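Jadwiga Zieliński has a rule that you can't call a kitchen finished until somebody has spilled something in it. By that measure ours has been finished for weeks, but the rest of it only came together this month, so here I am at last with the update I promised back when I was still eating cereal in the hallway.

For those of you who are new (hello!), this whole thing started in February, when I pulled one sagging shelf off the wall and half the plaster came with it. One thing led to another, as it does. The old counter went, then the tiles, then the corner cupboard that had never once opened all the way, and by summer I had a bare room and a folder full of receipts. The total so far is $2675, and yes, I did have to sit down for a minute after I added that up. The paint alone took 2 tries. The first was a yellow that looked so cheerful on the little card and made the whole room look like the inside of a custard.

What I want to talk about today is color, because I've had more emails about that than about anything else. A few of you wanted to know how I got from "everything I own is beige" to what I've got now, and I wish I could say there was a plan. There was a paint strip from Tivasell with a soft green on it that I carried in my coat pocket until the corners went furry. I'd hold it up against things in stores. I held it up against a stranger's scarf once, and she was very nice about it.

So the green came first, and then everything else had to get along with it. I knew I wanted a white surface to put things down on, because my old counter was a brown speckled thing that hid crumbs so well I'd find them with my elbow. White shows everything. I wipe it a lot more than I used to, and I like it so much better! Then I wanted one or two colors that weren't green, so the whole business wouldn't look like a tub of mint ice cream. I tried a mustard color for a while. No. Then I tried a pinky gray, very pale, with a bit of purple in it when the light is right, and that was it. Pale green and pale purple-gray sound like a hospital from long ago when you write them down, but next to each other on white they're lovely.

The blue was an accident. I'd ordered something from Cikico that was supposed to be gray, and what came out of the box was a dusty blue, and I had the return label printed and everything. Then I left it out overnight and in the morning I didn't want to send it back.
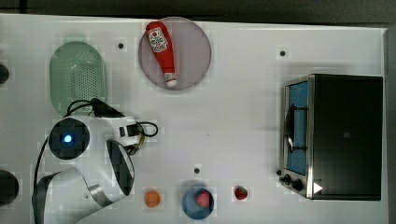
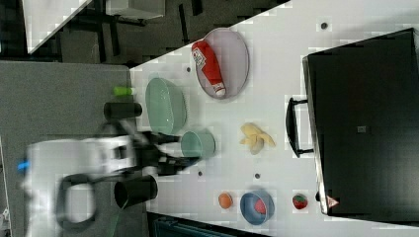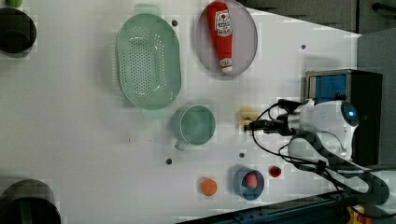

*Mint green, a pale plate and one very red ketchup bottle, all on white.*

Now, the red. I do love a bit of red with these soft colors. I spent years hiding the ketchup at the back of the fridge as if it were something to be ashamed of, and I've stopped. A red bottle on a pale plate cheers me up in a way that a tasteful vase of dried grass never has. Same with a strawberry, same with an orange. I've read all the articles about decanting your groceries into matching jars and I did try it for a weekend - I had flour in one jar and powdered sugar in another and I'm sure you can guess how that gravy went.

The colander gets a paragraph to itself because I've become a bit of a bore about it. I'd only ever had round ones, and round ones roll around in my sink and tip the pasta out just when I've turned to find the butter. Oval is so much better. You can lay spaghetti along it! You can rinse a bunch of asparagus without snapping it in half! My sister laughed at me for getting excited about a colander and then asked me where to get one, so I feel that I won. If you're buying one, look for small holes. My old one had holes big enough for rice to get through, and I lost a good part of every risotto to the drain (I know you don't rinse risotto rice, please don't write in, I know it now).

A quick word about the oven, too. I went back and forth for ages over whether to have a black one, when everything else was going to be so light. The alternative was a cream one by Koivisto, very sweet looking, with rounded shoulders, and I came so close. In the end I thought a kitchen with only soft colors in it needed one thing with some weight, a bit like wearing proper boots with a summer dress. Black with a steel edge does that. I put mine off to one side, with plenty of clear surface by the door so a hot tray has somewhere to land. Do leave yourself that space! I once stood in my old kitchen holding a sheet of scones with nowhere to put them down, turning in a slow circle and making a noise.

Things I still haven't sorted out:

- **Lids.** I have more lids than pots. I don't know how. They're in a box under the stairs and I'm not ready to look at them.
- **The drawer that sticks.** I've rubbed a candle along the runners, which helped for a day or so.
- **Lighting.** I've got my eye on a pendant from Somach, but it's $300 and see above regarding the sitting down.
- **Fruit.** I can't decide whether it should live in one big bowl or in little ones. Little ones look prettier and I eat the fruit faster, but then I've got bowls everywhere.

Jadwiga came over to see it all, and she walked right past the new tiles that took me a week of evenings and said, "Oh, what a nice bowl." The blue one. The accident! She also noticed that I'd done the grout by the window in a slightly different white, which I'd been hoping was only visible to me. She's staying for lunch again next week and I've told her she can bring the cake and keep her eyes on her plate.

If you've got a color combination that sounds terrible and looks wonderful, please leave it in the comments, I want to hear them all. And if anybody knows what to do about a sticking drawer that doesn't involve a candle, I'm listening. I'll be back with the shelves as soon as I've worked out which way up the brackets go.

Posted 28/11/2020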